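15 March 2022

Got to the workshop before lunch with the new finger pads in a sandwich bag and the sandwich in my coat pocket, so the day had already gone slightly wrong. The pads are the third batch. The first were too soft and peeled, the second were hard as a shoe heel and would have polished the rod without ever holding it. These ones I poured at home on the kitchen counter and they have a faint texture on one side from the paper towel I shouldn't have set them on. Rogério says the paper towel texture is the best thing about them and I should claim I meant it.

Illness is still in pieces on the back bench. For future me, who will have forgotten: Mingxuan named it in the first week, when everyone who came in to look at the two arms ended up buying motors. It was supposed to be a placeholder name. Now it's on the shared folder and on the shelf label, and Shuzhen had to say it out loud on the phone to the Zeng people when she was chasing the replacement wrist. "Yes, it's for Illness. No, we're fine." They're sending the wrist. They also asked for the order number again, 2727, which I now know better than my own license plate.

So no arms today and probably none this week. That leaves the other half of the job, the hand grippers, the ones you strap on and work yourself while the computer takes notes. The idea is that I do the thing a lot of times with my own hands and the arms learn it from the recordings. The idea is also that I am good at the thing. We'll come back to that.

Morning went on the straps. Whoever sized them (me) did it in winter over a sweater cuff, and with bare arms the left one turned on my palm every time I squeezed. I moved the buckle in, punched a new hole, punched it in the wrong place, punched another. Rogério's leather punch is a beautiful tool and I've now made three decorative holes with it. The right one fit fine all along. I took it apart anyway to see why it fit, and it took me half an hour to put it back.

Then the marker plates. Nima had a look at the tracking log from last time and sent a message that just said "your left hand teleports." It does. Every so often it leaves for a spot behind the curtain and comes home a moment later. He thought the plate was flexing on its mount. I thought the software was at fault, having a personal interest in the mount, which I designed. I put a fingertip on the plate and it rocked like a café table. Two drops of glue and a shim cut from a yogurt lid. I reported to Nima that we had "both been partly right" and he was kind enough not to reply.

Xinyi came in after lunch to run the computer, and we got going properly. Lights down at the sides, curtains pulled, phones off the board. She likes to call out before each take like we're launching something. I like it too but I wouldn't tell her.
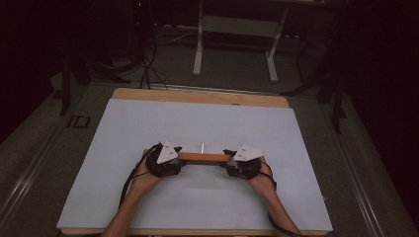
The rod was the argument of the afternoon. I wanted to keep practicing on a length of plain Fitwood dowel from the bin, on the grounds that we own a lot of it and I can drop it with a clear conscience. Xinyi wanted the real part from the start. She won, and she was right, though for a reason neither of us had brought up: with the orange one pinched at both ends, the pin sticking up from the middle shows you at once when your hands disagree. If one wrist rolls a little, the pin leans. On plain dowel I could have rolled it all afternoon and been very pleased with myself. We agreed the rule would be pin upright, rod level, low over the sheet, hold, then whatever the next step is. I keep the pin in the corner of my eye now like a speedometer.

And the sheet was a good idea, which pains me, as it was Rogério's and he only suggested it to get it out of the hallway. Pale background, orange part, soft shadow under it. I can judge my height off the shadow when I'm bringing the thing down, a trick no one taught me and which will be useless to the arms. The arms can't be expected to squint.

Thirteen takes worth keeping. I'd like to write a bigger number. A good many of the ones we threw out were thrown out over my breathing, or so I was told: I hold my breath on the way down and then let it all go at the bottom, and the rod bobs. Xinyi read the trace to me off the screen, "in, in, in, and there's the sigh." Apparently the machine is going to learn to sigh. Mingxuan, when he heard, said leave a few in.

The cables need thought. There's one per gripper and they run back along the arms, and by late afternoon I had acquired a habit of lifting my right elbow to stop the cable from dragging. The elbow isn't recorded but the wrist is, and the wrist goes along with the elbow, so there's a small snooty tilt in the later takes, like somebody holding a teacup. Shuzhen thinks a loop of elastic off the desk frame would take the weight. I think wireless would take the weight, and Shuzhen thinks I should look at what's left in the tin.

What's left in the tin: I looked. We put in 900 dollars at the start between us and it was going to last until the arms were moving. The arms were moving in January, technically. They moved toward each other. That was the end of the wrist, and the wrist is most of where the money went. I wrote it all out on the back of the Zeng invoice, and after the new wrist arrives there's enough for the elastic.

One good thing, before I forget. The paper towel pads hold. I squeezed up to where I'd normally start to see the rod creep and it stayed put, and on the takes where I was steady the openings of the two grippers matched closely enough that Nima, who'd come by for his drill, asked if we'd copied one hand's numbers over to the other. I took this as praise. He meant it as a bug report. He checked, and we hadn't.

He also pointed out that I've been starting every take with my hands in the same place, to within a coin's width, and that the arms will then only know how to do it from there. So tomorrow it all has to be messier: start from the left, start from the right, start high, come in crooked, recover. I spent weeks learning to do this neatly. Xinyi said she'd set up a chart of bad starting positions and I said I had some in mind.

Knees are terrible. The board being down on the carpet is right for the tripods and right for the rails and wrong for anyone past thirty. Rogério lent me a thing he bought from Petico for his old dog, a flat foam bed with a zip cover, unused, the dog having refused it. I didn't refuse it. It's excellent. It has a paw print on the corner, and I'd be grateful if it stayed out of the write-up for the May open evening, though Mingxuan has already asked whether it comes in my size and I could see him composing the slide.

Talked about May on the way out. Shuzhen wants the arms to pick up the rod in front of people. Mingxuan wants them to hand it over from one to the other, with the pin up, which is the step that comes after the step we haven't done. I said I'd settle for both arms being switched on at the same time and staying friends. We wrote down Shuzhen's version. Mingxuan wrote his underneath in pencil.

Things to do, copied off my wrist before I wash:
Mount for the left plate, printed again, thicker, without yogurt.
Elastic.
Ask Zeng for the tracking number, give them 2727 before they ask.
Pour a spare pair of pads on the same brand of paper towel. Find out what brand it is.
Breathe.

Home late, smelling of glue. Tried to pick up my fork at dinner and caught myself checking it was level. Sandwich still in the coat.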